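Elogio de la mesa despejada

Tengo una teoría que repito tanto que en casa ya me la cortan a la mitad: las mesas grandes arreglan más cosas que las reuniones. Me la han discutido con argumentos buenísimos y sigo en mis trece. Y como este mes me toca a mí llenar la página, pues aprovecho, que para eso me presenté voluntaria sin preguntar cuánto había que escribir.

Todo esto me viene de la cocina de mis padres. Había una mesa enorme para lo que era la habitación, tan enorme que para abrir el horno había que meter la silla del fondo y encoger la barriga. Allí se comía, se hacían los deberes, se cosían los bajos de los pantalones, se pelaban judías y se discutía con el del seguro por teléfono. En el salón teníamos otra, más fina, con un tapete de ganchillo y un frutero de cristal, y en esa no pasaba nunca nada. Bueno, sí, en Navidad, y con cuidado de no rayarla.

Cuando me fui a vivir sola hice lo que hace todo el mundo: comprarme una mesa ridícula. Plegable, con 2 sillas que se guardaban dentro. Me pareció una idea brillante durante una semana. Luego descubrí que, si una mesa se puede plegar, la pliegas, y que si la pliegas acabas cenando en el sofá con el plato en las rodillas (y con la camiseta llena de tomate, en mi caso). Cinco años estuve así. Invitaba poco a la gente y decía que era por el trabajo. Era por la mesa.

Ahora todo viene con mesa pequeña, o sin mesa. Los pisos que se anuncian con "barra americana", las cafeterías con esas tablitas redondas donde no caben dos cafés y un codo, las oficinas con puestos que hay que dejar limpios a las seis de la tarde como si allí no hubiera trabajado nadie. Entiendo lo de los metros cuadrados, de verdad, yo también pago alquiler. Pero me da rabia que lo primero que se recorte sea siempre el sitio donde nos sentamos unos enfrente de otros.

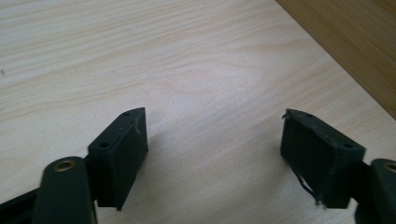 Club de Lectura y Sobremesa Korotus

Una mesa despejada, además, tiene algo que invita. No sé explicarlo mejor. Veo un tablero de madera clara, con sus vetas onduladas y su poquito de brillo, y me entran ganas de poner encima un mapa, una masa de empanada, un puzle de los difíciles. Con las mesas llenas me pasa lo contrario: veo el montón de cartas del banco, el cargador que no sabemos de qué es, las llaves del trastero, y me voy a otra habitación.

Mi cuñada defiende que una mesa con cosas es una mesa vivida. Le doy parte de razón. A mí también me dan un poco de frío esas casas de revista con un jarrón solitario y tres limones puestos ahí por alguien que no piensa hacer limonada. Pero una cosa es vivir en la mesa y otra usarla de almacén. Vivida es que tenga la marca del vaso de aquella noche en que nos dieron las tantas. Almacén es que para desayunar tengas que apartar el casco de la bici - y no señalo a nadie, que luego me leen.

Hablando de marcas: ¿cuándo empezamos a tener tanto miedo a estropear los muebles? Hace poco estuve mirando mesas en Sabbagh, la tienda de segunda mano que está junto al mercado, y me enamoré de una que tenía un quemado de plancha en una esquina. El precio estaba rebajado por el quemado. A mí me pareció que debería costar más! Alguien planchó allí una camisa con prisa, llegaría tarde a algún sitio, se enfadaría consigo mismo. No me la llevé porque no cabía en el ascensor y vivo en un quinto, pero todavía me acuerdo de ella más de lo que sería razonable.

Tampoco quiero ponerme nostálgica de más. En aquella mesa de mis padres también hubo silencios larguísimos y alguna cena que me habría saltado encantada. Una mesa grande te obliga a ver la cara del otro, y hay días en que no apetece nada. A los quince años yo habría dado lo que fuera por una bandeja y una puerta cerrada. Aun así, los enfados se pasaban antes, supongo que por puro aburrimiento: cuando llevas 20 minutos delante de alguien acabas pidiéndole el pan, y una vez que has pedido el pan ya es muy difícil seguir sin hablarle.

En el club lo hemos notado también. Los primeros encuentros los hacíamos en círculo, con sillas sueltas y el libro en el regazo, y aquello parecía una sala de espera. Nadie sabía qué hacer con las manos. Desde que nos sentamos alrededor de una mesa la gente apoya los codos, deja el libro abierto boca abajo (perdón a los que sufren por los lomos), trae bizcocho y se interrumpe muchísimo más. A mí que se interrumpan me parece buenísima señal.

Así que mi propuesta es modesta. Esta noche, antes de cenar, quitad todo de la mesa. Todo, también el frutero. Pasad un paño y cenad ahí, aunque sea una tortilla francesa y aunque estéis solos. Las cartas del banco pueden pasar la noche en una silla. Yo las mías las tengo ahí desde enero.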